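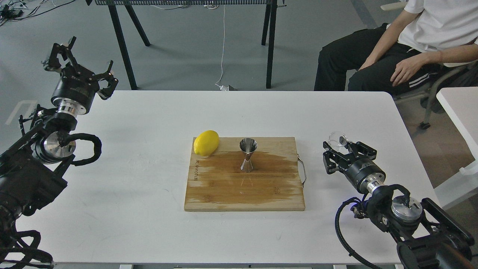

Chapter 4. Water and Wood

Wood takes up and gives off water for as long as it is in use. The amount it holds is called the moisture content, stated as the weight of water divided by the dry weight of the wood. Water is held in two places: inside the cell walls (bound water) and in the hollow spaces between them (free water). Only bound water changes the size of a piece. Surface wetting is a separate matter and is easy to spot by color, as on the cutting board with the lemon and the jigger, where the stained middle is a deep amber-brown and the lower edge stays pale. A color change of this kind marks where liquid has reached the surface layer. It gives no measure of depth.

Boards made of joined strips add a further problem. Each strip swells mainly across its width, and the glue lines must carry the difference between one strip and the next. Section 4.2 treats the stress at the glue line. Section 4.3 covers edge sealing — the step most often left out in small shops — and Section 4.4 gives the Durkel method for drying test pieces.

Weigh each test piece before drying and again every 15 minutes near the end of the run. Drying is complete when two readings in a row agree. A piece weighing 114 g wet and 100 g dry has a moisture content of 14 percent.

Print this chapter | E-mail this chapter

Comments

Teodora Vasić: Is the dry weight always the divisor? My older text uses the wet weight.

Hanan Chamoun: Dry weight in this book. Wet weight is common for fuel wood.

Faustino Lozano: The link to Section 4.4 opens page 39 for me, in the middle of the sealing tables.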